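Beveck pauses Rorkeo kitchen helper update after fault found in simulation
For release: June
Contact: Krisztina Vass, Beveck

Hi everyone. I'm Krisztina Vass, I run the home robotics side at Beveck, and I asked if I could write this one myself because it's my team's fault we're announcing and I'd like you to get it straight from me. The short version is that we are holding back the June update for Rorkeo, our kitchen helper software, after it failed a set of runs in our simulated homes. No robot in a customer's kitchen has the new version. If you own one, yours is still on the old version and you don't have to do a thing.

Now the longer version (grab a coffee!).

Before any update goes out, we put it through Baditell, the simulator we've been building for the last few years. It has a whole street's worth of made-up homes in it by now, and I have my favorites. The kitchen that caught us out is one of the plainer ones, with a dark dining table, a big gray refrigerator and a good stretch of open floor between them.

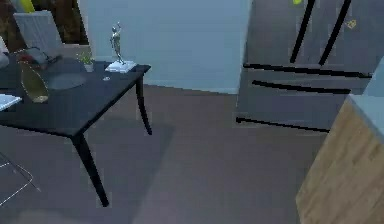

The job was simple enough. Rorkeo had to cross the floor, stop, look at what was ahead of it and carry on. We gave it 60 runs, and in 6 of them it didn't stop where it should have. The base kept rolling for up to 3 seconds after the safety layer had told it to hold. It was going slowly, and it was all in software, but a hold command means hold, and I wouldn't want that thing in my own kitchen with my kids underfoot.

Imani Alcantara, our safety lead, pulled the logs that same evening and found the trouble before I'd finished dinner. The new version lets the vision side ask for a second look when it isn't sure what it's seeing. Good idea, and I still like it. The trouble comes when the view is very close up and very blurry, so the second look comes back as unsure as the first, and it asks again, and again. While all that asking was going on, the hold command sat in the same line waiting its turn. It should never have been in that line at all! That was a design decision we made in the spring to save some memory, and I signed off on it.

"A stop has to get through whatever else the robot is busy with," Imani said. "I won't clear this version until it does, every single time."

I'm with her on that. We've moved the hold command back to its own channel, the way it was before, and we've put a limit on the second looks. After 2 tries the robot has to stop and wait for a person. We're also adding a lot more blurry close-ups to the test set, the kind where you get a big patch of flat color and some smudges and not much to go on. 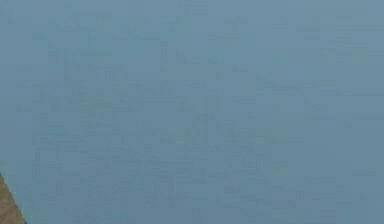 WHAT THIS MEANS FOR OWNERS AND PARTNERS

If you have Rorkeo at home, keep using it as you do now. The old version doesn't have the second look feature and never shared that line, and we reran it in the same kitchen to make sure. It held on every run.

If you were in the early access group, you'll have had a message from us saying your update was on its way. Sorry about that - please ignore it. You'll keep your spot and we'll write again once there's something to install.

Our friends at Marchetti, who build the mobile base, have been told everything we know and have the logs. Their brakes did what they were told when they were told it. The delay was on our side of the wire.

I don't have a new release date and I'm not going to guess at one. The fixed version goes back through the full set of simulated homes first, then onto the bases in our own test kitchen with Imani's hand on the red button, and only then to you. We'll post the results on the Beveck news page, including any runs that go badly.

Questions from press or owners can come to me through the Beveck front desk. I answer most of them myself, usually before 9 a.m.

About Beveck
Beveck makes software for robots that work in ordinary homes. Its products include Rorkeo, a kitchen helper, and the Baditell home simulator.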